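The man who runs Prasuvero does not believe in best-before dates, and he would like you to stop believing in them too. I went to see him on 6 May 2025 with a fridge full of doubts of my own.

Prasuvero sells food that supermarkets have given up on: tins, cereal, crisps, jars of Limano lemon curd with last December stamped on the lid. Customers pay a flat fee and fill a crate. He asked me not to print his name, on the grounds that his landlord reads the papers.

"A best-before date is a guess made by somebody who wants you to buy another one," he told me. I said that it might also be made by somebody who had tested the stuff. He shrugged. "Both, then. But who pays for the test?"

It is a good line, and he has plenty more. I have heard most of them before from people with something to sell, so I asked for figures. He says the shop shifted 3,201 crates last year and had 12 complaints, three of them about parking. I asked to see the complaints book. It was at home.

On the law he is sounder. A use-by date is about safety, and he won't touch anything that has passed one. A best-before date is about quality, and selling past it is allowed so long as the food is fit to eat. "People mix them up, then they bin a yoghurt and feel responsible," he said. He is right that they do. I did it the same morning.
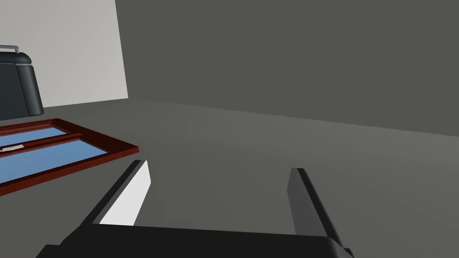 Where we parted company was over smell. He holds that the nose is the best instrument in the kitchen and that our grandparents managed with nothing else. Mine managed with a fair few bad stomachs, as I remember, and plenty of the germs that make people ill have no smell whatever. He gave way a little on chicken and not at all on cheese. Nor would he be drawn on tongs, which I raised because I don't like buffets: two blades side by side with a gap between, one pale on its inner face and the other dark grey, are still only as clean as the last thing they held. "You worry a lot," he said.

I do, and I asked what he does about the things he can't sniff. Tins with dents in the seam go back, he said, and so does anything swollen. Rice and pasta he will sell "until the packet falls apart". The Florodico biscuits he had out for visitors were four months past their date and tasted like biscuits. I ate two.

Then there is the money. A crate costs less than the same shopping would elsewhere, but you don't choose what comes into the shop, and a family can only use so much mustard. I put it to him that cheap food you never eat is waste moved from his bin to yours. He thought about that for longer than I had expected.

"Some of it, yes," he said. "I had 523 jars of Yupanqui pepper paste in the spring. I'm not going to tell you every one of them got eaten."

Did he eat his own?

"I've got six in the cupboard," he said. "They're good until next year. Longer, if you ask me."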